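Two Arms and a Table: Speaker Notes
Matilde Barros, Driter shared workshop, May 1, 2019

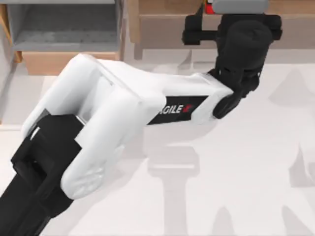

Start with thanks to the people in the back row who lent me tools. Then straight in: I wanted two arms that could work over one table, and I wanted to get most of the mistakes done on a computer before I touched a real bolt. That's the whole talk, really, the rest is me being excited about it!

Slide 2. Why simulate first
Crashing costs nothing. In March I drove the gripper through the tabletop so many times that I stopped flinching. Reset, change one number, go again. Say out loud: the simulator is called Tisto in my folders, so if I say Tisto later, that's what I mean.

Slide 3. Where the arms go
My first layout put the bases too close together and the elbows fought each other. Moved them 35 centimeters farther apart and it was like a different machine. Ask the room who has had two arms collide (hands up, wait for the stories, they're always good).

Slide 4. Room stuff
I modeled the shelving and the table too, and I'm so glad I did. An elbow swings out a lot wider than you expect when the gripper is pointing up. If your bench sits next to shelves, put the shelves in the model. Cardboard boxes too.

Slide 5. Picking things up
This is my favorite part, so slow down. Small objects are hard! The fingers close, the object squirts sideways, and you go looking for it on the floor. I ran 2000 grasps overnight, then changed the friction setting and ran another batch. Total by the end was 3680. Show the plot, give people time to read the axes.

Play the clip here. If the sound is off, leave it off.

Slide 6. What still bugs me
Shadows. The floor in my model is pale and clean, and the workshop floor has paint on it from before any of us joined. The vision part gets confused by that, and I haven't fixed it. Ruddock is the branch where I'm trying random floor colors. Help very welcome.

Slide 7. Building along
Parts list and files are in the Plarkia folder on the shared drive. Start with one arm. Get it to reach, stop and come home again, then add the second.

Questions. Repeat each one into the mic. Laptop charger is in the side pocket.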